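Studio visit: the kitchen set of "Amadi's Table", Hallodcombe
Print | E-mail

The cooking competition "Amadi's Table" opened its stage to visitors for one afternoon in March, between the taping of episodes five and six. I went for the technical side: power, ventilation, timing and camera coverage.

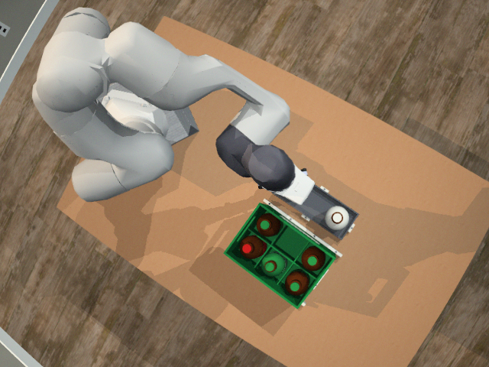

The stage measures 3,915 square feet, and a little over half of it is kitchen. The rest holds the judges' platform, the pantry and a narrow aisle for the carts. Audience seating is 300, on two risers facing the stations. Nothing in the kitchen is a prop. Every range works and every sink drains.

Xiomara Schumacher, the culinary producer, led the first half of the tour. Contestants get 28 minutes for the short challenge, measured by a single clock in the control room. The wall clock is a repeater. If taping stops for a technical fault, both clocks stop and all burners are shut off from one panel. That happened twice this season, she said, both times for audio.

The pantry is restocked overnight from a list of 916 items. Dry goods stay put for the whole season; produce, fish and dairy are replaced before each taping. Leftovers that have not been opened go to the crew kitchen, where we had lunch (lentil soup, decent bread).

Farzad Shahbazi covered ventilation. The hoods are made by Vasitz and run at low speed while the judges talk, then at full speed during cooking. The change is audible in the finished show if you listen for it. He would like quieter fans next season – the budget has not been approved.

Judging was the part I had most questions about. Plates are photographed first, then tasted in the order they were finished. Hot dishes wait under lamps for up to nine minutes. Ngozi Ajayi, one of the judges, said she scores texture with that delay in mind, but there is no written rule for it.

The tour took just under two hours. Cameras had to be left at the front desk. The next visitor afternoon will be held after the finale airs, and places are booked through the studio office.

Contact | Copyright Prusine Television Review | Back to top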